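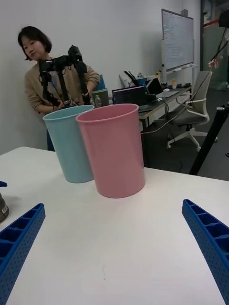
Arnent Hall, kitchen and break room walk-through
Date: 24/07/2018
Inspector: Karlijn Dewulf
Form 1062, page 2

Exits and hallway
Back door opens fully: Yes. It also opens when you lean on it, so please stop leaning on it.
Exit sign lit: Yes.
Hallway clear: No. The Gustix boxes are still there. I wrote this up last time and someone has since put a plant on top of them.

Fire safety
Extinguisher 136, by the stove: Pass. Gauge in the green, pin in place.
Extinguisher 437, by the pantry: Fail. Tag out of date, and it was wearing a Santa hat. Rilell can swap it in August. The hat may retire sooner.
Smoke alarm: Pass. Tested at lunch, with apologies to the accounting team.

Electrical
Cords and plugs: Fail. The toaster is plugged into a power strip, which is plugged into another power strip. Unplug it and use the wall outlet behind the bread box.
Outlets near sink: Pass. Both trip and reset.
Microwave: Pass, door seal fine. Whoever reheats soup without a lid has a bold style.

Food and cleaning
Fridge at 40 F or below: Pass.
Leftovers labeled: Partial. "Do not touch" is neither a name nor a date.
Cleaning products stored away from food: Fail. The drain opener was next to the pancake syrup. Moved it myself.
Tables wiped down: Pass.
Cups left out: Minor. Dishwasher or trash, please.

Floors
Mat by the sink: Fail, corner curls up. Pap has taped it twice. Order a new mat.
Loose tile at pantry door: Same tile, same spot, slightly looser.

Open items go to Pap, copy to the front office. Recheck in August. Hallway boxes to be gone by then, plant included.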